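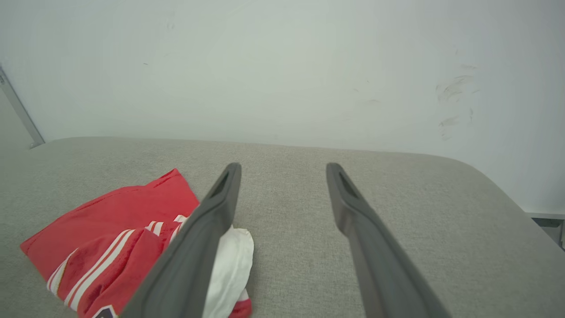

Gripper over the padded bench, red striped piece and a white one next to it

Folding station at work, what happened to your hours?

stikdale_nights
We got the arm in September at the Korkia laundry, sports kit line. Before that it was two of us folding per shift. Now one person feeds and checks and the other goes to packing. It did 538 pieces last Sunday. Nobody has lost a job so far but overtime is gone, and for me that was 32 hours a month.

fekete_b
Similar at our site. Pay rate stayed the same, overtime went. Ask for it in writing if they tell you packing is temporary. Ours was "temporary" too.

andona71
538 is not much. A good folder beats that by lunch. I don't see what they are paying for.

stikdale_nights
It runs through breaks and it doesn't call in sick. Lionel Moulin, our shift lead, says 1,839 a day is the target. I don't believe it either.

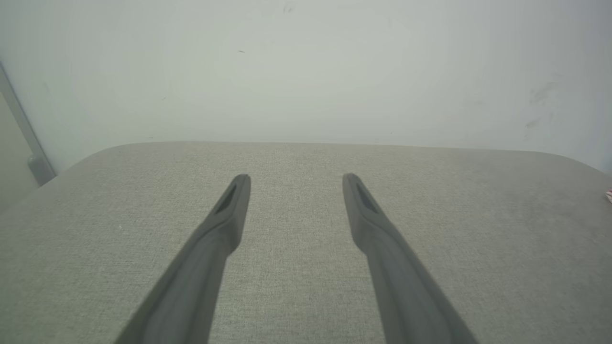 My problem is the waiting. You lay out a piece, step back behind the line and stand there until it's done, then you do it again. At least with folding you had your own pace. I end up looking at the gray scuffs on the wall behind the bench while those two fingers hang open over the cloth. I've asked to swap stations halfway through the shift.

andona71
Standing still is easier on the shoulders than folding. I'd take it.

fekete_b
Depends on the person. My shoulders are better, my feet are worse — ask for a mat. And get the swap agreed for the whole crew, or it will only last until someone calls in sick.

stikdale_nights
Will ask about both. Meeting is at 2.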